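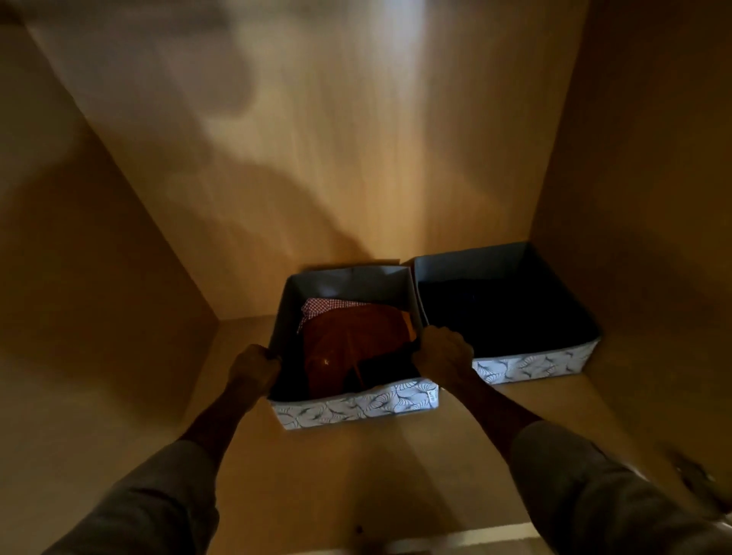 Fabric storage box, wardrobe shelf

Gralus Rim Touch-Up Kit for Alloy Wheels

Item 503
In stock, ships from the Kukley warehouse

The Gralus kit is for small curb scrapes and shallow scratches on painted alloy wheels. It has what you need to sand, fill, color and seal the damaged spot with the wheel still on the car. It is not meant for cracked or bent wheels, and it will not fix a wheel that loses air. Take those to a wheel shop.

What comes in the box

Sanding sheets, 240, 400 and 1000 grit, two of each
Rim filler, one tube, with hardener
Plastic spreader
Silver base color, one bottle with brush cap
Clear coat, one bottle with brush cap
Degreasing wipes
Masking tape
Printed instructions

Gloves are not included. Wear them for the filler and the clear coat.

Choosing a color

The standard kit comes with Bright Silver, which is close to the factory finish on most silver wheels. We also sell the base color separately in Dark Silver, Graphite and Gloss Black. Silver paint looks different depending on the light, so test a dab on the inside of a spoke before you start on the rim edge. If your wheels have faded, the new color may look a little brighter than the rest until the wheel gets some road dirt on it.

Polished, chrome and diamond-cut wheels have a bare metal face under the lacquer. Paint will show on these as a dull patch. We don't recommend the kit for them.

How to use it

Wash the wheel and let it dry. Wipe the damaged area with a degreasing wipe. Push the masking tape in between the tire and the rim edge and cover the rubber next to the scrape.

Sand with 240 until the raised metal is flat, then go over it with 400. Keep to the damaged area and a finger's width around it. Mix the filler and hardener as shown on the tube and spread it thin. Two thin layers sand better than one thick one. Leave it to set for the time on the tube, longer in a cold garage, then sand it with 400 and finish with 1000, used wet.

Brush on the base color in light coats. Let each coat dry before the next. Most scrapes need three. When the color is dry, put on two coats of clear. Don't wash the car for a week, and keep wheel cleaner off the repair for a month.

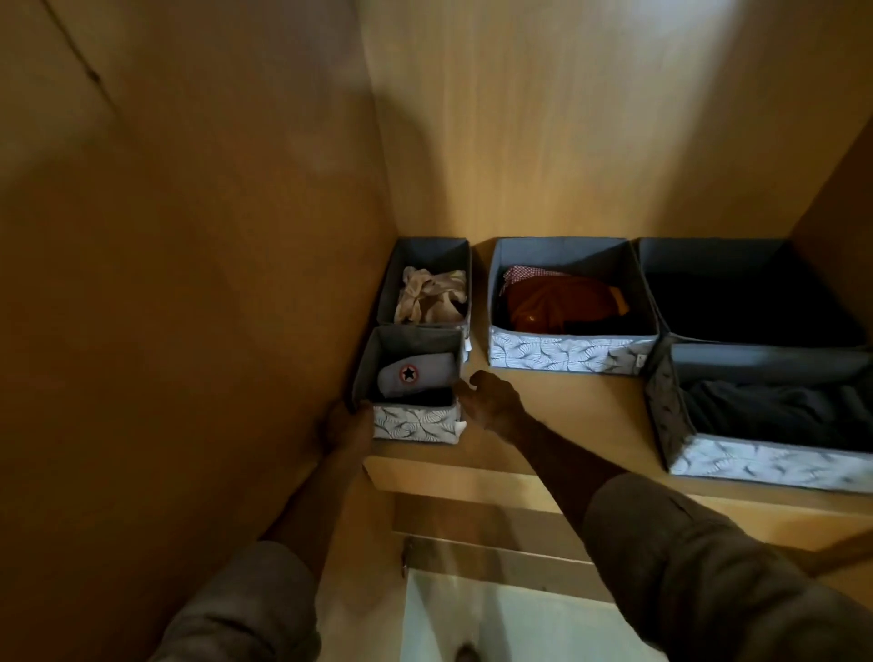 Storage boxes on a wardrobe shelf

How much one kit covers

One kit is enough for four average scrapes up to the length of your hand. The filler usually runs out first. Refill tubes are listed as item 177, and spare sanding sheets as item 77. A long scrape that goes most of the way around the rim will take roughly half the kit by itself – order a refill tube at the same time if you have more than one wheel like that.

Storing what is left

Close the bottles tight and wipe the threads first, or the caps will stick. Store them upright at room temperature, away from heaters and out of reach of children. Don't leave the kit in the trunk over winter, as the clear coat goes cloudy after it freezes. Opened filler keeps for six months. Throw it out if it has turned stringy or won't mix.

Common questions from buyers

Does the wheel have to come off? No, but it is easier to reach the lower edge if it does. With the wheel on, roll the car forward until the scrape is at a comfortable height, then set the parking brake.

Can it be used on steel wheels? The paint will stick to steel. The filler is made for aluminum and can lift, so we don't suggest it.

Does it work on hub caps? Use the Zanurton plastic primer first, sold separately. Skip the filler.

What temperature is best? A mild, dry day. In damp weather the clear coat can dry milky. If that happens, let it harden, sand lightly with 1000 and put on another coat when the air is drier.

Shipping and returns

The paint and clear coat are flammable and go by ground only. We can't send them by air or to a PO box. Unopened kits can be returned for a refund within 30 days. Opened bottles can't come back unless they leaked or arrived damaged – send us a photo of the box and the bottle and we will replace it.

If you would like the work done for you, Ng Wheel Repair takes bookings at its shop and uses the same base colors. Prices depend on the wheel, and they will quote from a clear photo of the damage.

Customer reviews

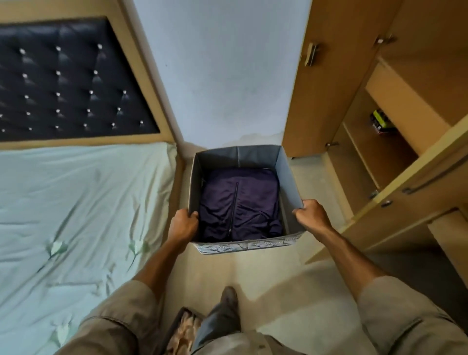 Usman Satti wrote in October that he did two front wheels in one afternoon and would spend longer on the sanding next time. "The color is very close. I can find the spot if I run a finger over it, but my wife couldn't pick out which wheel it was. Filler went hard on me quicker than I thought, so mix small amounts."

I-hsuan Lau gave it four stars and took one off for the brush in the clear coat cap, which shed a couple of hairs. She used a small artist's brush for the second coat and had no more trouble with it.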